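Tunach: progress report on two-arm tidying
5 November 2024

Hello again, and thanks for the patience over the summer. I know the last report was thin. This one covers everything since August, when we agreed I'd stop adding new tasks and find out why the existing one kept going wrong. I've got a decent answer to that now, plus a result I'm rather pleased with, plus a couple of things that haven't worked and that I'd like your view on before I spend any more of the Zirkport money on them.

A quick reminder of where we left off. The job is clearing bottles off a table and into a basket, using two arms, with the controller learning purely from recorded demonstrations (me, driving both arms by hand, over and over). In August I had 800 demonstrations in the bank and a controller that looked lovely on a good day. On a bad day it would send both arms at the same bottle, or neither, and then sit there dithering. You saw the dithering on the call. I believe the word you used was "shy".

What I changed

My first thought was that I needed more data, which is everybody's first thought, and I very nearly asked you for another block of hours. Before I did that I sat down and watched the old recordings back, properly, with a notebook. It took ages and was pretty dull, but it was the most useful thing I did all autumn.

The trouble was me. When a bottle stood near the middle of the table, I had no fixed habit about which arm went for it. Sometimes I used the left and sometimes the right, and I couldn't find any pattern in it beyond where I'd happened to leave the arms after the previous go. The controller was learning from a teacher who kept changing his mind, and in the middle of the table it had learned to do the average of two different things. The average of "go left" and "go right" is a sort of hover.

So I tried the method I'd mentioned in passing last time, which I've been calling Hutsuliak in my notes (it needed a name for the folders and it has stuck, sorry). The idea is simple enough. Before either arm moves, a small separate step looks at the picture from the fixed camera and commits to one arm for the reaching. That choice is then fixed until the bottle is let go or the attempt is given up. The main controller is told which arm has the job and learns the movement with that already settled. The other arm still moves, but it's been told it's the helper.

To train it I had to go back through the old demonstrations and label each one with the arm that did the reaching. I wrote a script for the easy ones, where only one gripper ever closed. The rest I did by hand. I threw nothing away, even the scruffy ones, as I wanted a fair comparison on exactly the same recordings.

How I tested it

I ran 144 trials on each version, old and new, with the same start positions for both. I mixed the two versions up through each session so that a change in the light or a tired cable couldn't favour one of them. The bottle start positions were printed on a sheet and I set each one against a template, then took the template away before the arms moved.

A trial counted as good if the bottle ended up in the basket without my touching anything. If I had to hit the stop button it was a fail, even when I suspected I'd been too jumpy. I've kept a note against each of those in case you want to argue.

I should own up that I was both the person running the trials and the person who wanted the new method to win. I've tried to keep the rules mechanical for that reason. All the recordings are on the shared drive, and I'd be very happy for someone else at your end to re-score a batch without knowing which version they're looking at.

What I found

The hovering has gone! I didn't see it once in the new version's trials, and it was the most common way for the old version to fail. Bottles in the middle of the table used to be the worst case by a long way, and they're now much the same as bottles anywhere else. The arms have also stopped going for the same bottle together, which does wonders for my nerves.

Out at the sides of the table there's next to no difference between the two versions. I'd expected that, as there was never any real doubt about which arm to use out there. It does mean that the headline improvement depends on how many start positions you put in the middle, so please be a bit careful if you quote it to anyone. The full table is in the spreadsheet, split by position, and I'd much prefer people used that to a single number.

One thing I hadn't expected: the new version is quicker to train. I think it's because the controller no longer has to make sense of two contradictory sets of movements, but I haven't tested that idea and it may be something duller, such as my having tidied up the loading code at the same time. I'll pull those two changes apart before I claim anything.

What hasn't worked

There are 3 problems worth your time.

The first is that the choice, once made, is made. If the picking step commits to the left arm and the left arm then nudges the bottle well over to the right, it will chase it across the table to the limit of its reach and then give up. A person would simply swap hands. I tried letting the step choose again part-way through and the dithering came straight back, so I've turned that off for now. I've got an idea about only allowing a fresh choice after the gripper has fully opened and backed away, but it's at the scribble stage.

The second is clear bottles. Solid colours are fine. With a clear plastic one on a white table, the grasp point wanders, and the gripper sometimes closes a little too high, up on the shoulder. I've tried moving the lamp, which helped in one corner and made another corner worse. A darker table covering would very likely fix it in an afternoon, but the whole point of this round was to leave the setup alone, and I'd feel I was cheating. I'd like to try it as a separate test, clearly labelled as such.

The third is cables, as ever. I've lost more time this autumn to cable routing than to anything involving actual thinking. A loop that lies happily on the table in one pose gets dragged about in another, and I've had 2 sessions cut short by a connector working itself out. Clakex have quoted for proper cable guides along the forearms, and I'd like to go ahead with that. The quote's in the folder with the other paperwork. It fits inside the equipment line, with a little left over.

Money and time

Spending is a shade under plan, mostly through my not having asked for those extra demonstration hours. I'd like to move part of what's left into the cable guides and hold on to the rest until we've talked. Nothing has been bought that wasn't on the list you approved.

On time, I'm behind on the write-up and level on everything else. The delay comes from the hand labelling, which I'd badly underestimated. I'd put it down as a few evenings. It was a good deal more than a few evenings, and I've learned to do it in short bursts with the radio on.

What I'd like to do next

The main job is to see whether the same trick holds up when there's more than one object on the table. With a single bottle, picking an arm is a small decision. With a cluttered table, you've got to pick the object as well, and the two choices affect each other. I don't know yet whether to treat that as one decision or as two in a row. My hunch is two in a row, object first, but my hunches in this project have a patchy record.

I'd also like to record a modest new set of demonstrations in which I stick strictly to a rule about which arm to use, and train the old controller on those. It's the obvious question and someone is bound to ask it: would a more consistent teacher have fixed the whole thing without any new method at all? If the answer's yes, I'd still count it as a useful result, and a very cheap one to pass on to other groups. If it's no, the case for Hutsuliak gets a lot stronger. Either way we ought to know before the write-up goes out.

After that comes the swapping-hands problem, which is the one I find most interesting and have been trying very hard not to start on early.

Questions for you

Are you happy for me to go ahead with the Clakex order?

Do you want the darker table test done in this period or carried over to the next?

Could somebody at Zirkport spare the time to re-score a batch of trials? I can send a short guide and it needs no special software, only a video player and a bit of patience.

Would you like the consistent-teacher comparison in the main write-up, or as a short note of its own? I lean towards the main write-up, though it'll push the draft back a little further.

I've put the spreadsheet, the trial recordings and my labelling notes in the usual place, under Tunach. Give me a shout if the permissions are playing up again, and I'm free for a call whenever suits you.

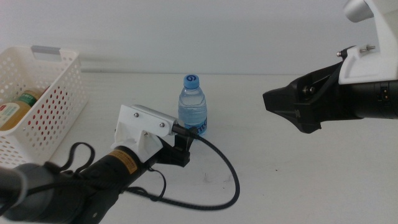

The Tunach table: basket on the left, a clear bottle near the middle, and a gripper on either side.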